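The left one had been slipping since October, and I'd been blaming the chopsticks.

I mean, chopsticks are easy to blame. They roll, they lean, they spread out any which way the second you let go of them. But Nhàn Hà watched me chase one across the glass for ten minutes and then said, from the doorway, "It's your pads."

It was my pads. She ran the repair bench at Milden before she came to us, and she can hear a loose finger the way my mother hears a lie. She took the left gripper out of my hand and pressed her thumb along the blue. Shiny! You want them dull. Shiny means skin oil and dish soap and 1,594 grabs, and I knew it was 1,594 because the log said so, right next to the box where I was supposed to initial the pad change at 400. (I had initialed it. I'm not proud.)

So we did the whole job over. Screws out, old pads off, a wipe with the stuff from Zoltow that smells like pears, new pads on, screws back in, and no cranking on them. Then you close the fingers on something square and look for daylight.

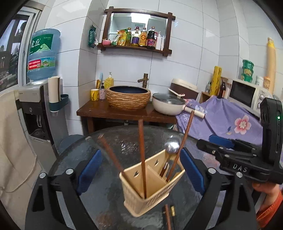 Checking the new pads on the utensil caddy.

"Squeeze," she said. I squeezed. "Now stop squeezing so hard. You're not mad at it."

I was a little mad at it. I'd told Kakelen we would have the pair back in service by noon, and it was past three, and I still hadn't touched the right one. She made me open and close on that caddy 18 times, feeling for the hitch, and somewhere in the middle I quit thinking about Kakelen and started looking at the little hearts cut into the plastic. Who decides on hearts?

"There," she said. "Feel that?"

I said yes. I didn't feel a thing, and she knew it, and she handed me the pear stuff and went to find her coat.

I started a new line in the log. Left gripper, pads, 1,594. I put my initials in the box and reached for the other one.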